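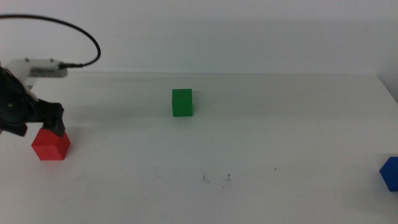 Der Greifer am roten Würfel, Grün und Blau liegen weiter weg.

27/04/2022 - von Tamihana

Seit Dezember steht der Arm jetzt auf dem Tisch in der Werkstatt, und seit letzter Woche macht er endlich etwas, das man Greifen nennen kann. Der Bausatz ist ein Trundov mit sechs Achsen, gebraucht gekauft. Die Steuerung war dabei, das Netzteil nicht.

Der schwarze Greifer ist der dritte Versuch. Der erste hatte zu viel Spiel im Gelenk, beim zweiten ist mir ein Finger gebrochen, als der Arm beim Referenzieren zu tief gefahren ist. Beim jetzigen habe ich die Gehäuse runder konstruiert und die Schrauben nach außen gelegt, damit ich zum Nachstellen nicht alles zerlegen muss.

Geübt wird mit drei Würfeln in Rot, Grün und Blau. Das Programm bekommt eine Farbe genannt, sucht den Würfel, fährt darüber und senkt ab. Das Suchen klappt gut, das Absenken weniger. Wenn die Höhe um 2 mm nicht stimmt, drückt die Fingerspitze von oben auf den Würfel und schiebt ihn weg. Ich habe die Höhe jetzt als festen Wert eingetragen und messe sie nach jedem Umbau neu. Elegant ist das nicht, aber für einen ebenen Tisch reicht es.

Der Tisch hat inzwischen ein paar Macken. Mit einem feuchten Lappen gehen die grauen Streifen halbwegs weg, die Kratzer bleiben.

Ein Thema für sich ist das Kabel am weißen Halter. Es läuft in einem großen Bogen nach oben und wieder zurück. Vorher hatte ich es kürzer verlegt, dann zog es bei gestrecktem Arm am Stecker, und die Verbindung war mitten in der Bewegung weg. Eine Führung mit Klemmen wäre schöner - kommt, wenn ich den Halter sowieso neu drucke.

Zur Software: Die Bewegungen laufen über ein Skript, das inzwischen 1380 Zeilen hat und dringend aufgeräumt werden muss. Bei der letzten Testreihe hat der Arm bis zu 17 Würfel hintereinander ohne Fehler aufgenommen und wieder abgelegt, danach lief die Position langsam weg. Ich vermute den Riemen an der Schulter, gemessen habe ich das noch nicht.

Als Nächstes kommt also der Riemen dran, danach das Stapeln. Die Druckdateien für den Greifer lade ich hoch, sobald die Maße am zweiten Finger stimmen. Wer einen Trundov mit der älteren Grundplatte hat, muss die Bohrungen versetzen.

6 Kommentare - 2 Mal geteilt

Kontakt | © 2022 Werkstattblog Clomthorpe | Nach oben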